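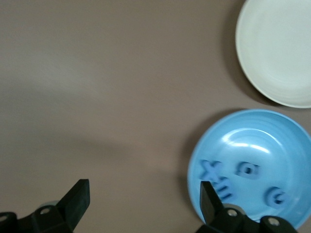 Ticket 64: Wrist camera loses blue letters on blue plate
Status: Open, waiting on parts
Opened by: Pin-yu Hsieh
Assigned to: Suleiman Balogun
Bench: Surkorley, letter sorting
Opened: October 2020

Problem

With the Drelard fingers fitted, the pick routine finds the blue letters on the light blue plate only some of the time. The Rullon fingers did not show this in September, with the same arm and the same camera. The log gives "no target in region" or returns a box that takes in part of the finger. Letters used are X, E, O and G.

Set-up

Arm controller: Xaba, settings unchanged from the Rullon runs.
Fingers: Drelard, black, upright tips.
Camera: small wrist camera, fixed exposure.
Table: matte grey-brown top. Blue plate with letters, white plate kept in place as the drop target.

Log

Pin-yu Hsieh
Ran 40 picks with the Drelard fingers. 9 ended with no target. Most of those were on the piece nearest the right fingertip. When the arm is in the low approach pose the right tip lies over the well of the blue plate and hides part of a letter. The left tip is over bare table at that point and hides nothing we need.

Suleiman Balogun
Is the camera mount square? If it has turned slightly on the wrist, one finger will reach further over the plate than the other.

Pin-yu Hsieh
Checked against the mounting marks. Square. Finger screws also checked, none loose.

Jahangir Begum
Two separate faults here, I think. The hidden letter is one. The other is the glare streak in the upper part of the blue plate's well. The colour threshold drops those pixels, and if a letter lies next to the streak its outline is joined to it. Please save the mask as well as the colour frame on the next run.

Pin-yu Hsieh
Masks saved. Confirmed for the O: on failed picks its outline runs into the glare. The X comes out clean unless it is under the tip. Letters and plate are close in hue, the letters being a bit more saturated, so there is not much room to move the threshold.

Suleiman Balogun
Tried the following.
Exposure down one step: glare smaller, but the letter edges are noisier. Put back.
Saturation threshold raised: O found, G lost on some runs. Put back.
Detection moved to a higher pose, before the low approach: hidden letter found every time. Kept.

Danilo Magbanua
The higher pose adds 2 seconds per pick. Fine for the comparison as long as the Rullon fingers are run the same way. The September figures cannot be set beside these now.

Suleiman Balogun
Agreed. Rullon set to be refitted and run again from the higher pose.

Jayson Pascual
Diffuser for the overhead light is on order. Please do not change the threshold again until it is fitted, or we will have two things moving at once.

Open actions

Pin-yu Hsieh: repeat the Rullon runs, same letters, same plates.
Jayson Pascual: fit diffuser.
Suleiman Balogun: add a mask for the fingertip area so that the tip is never returned as part of a target.
Related: ticket on Drelard finger width, still open.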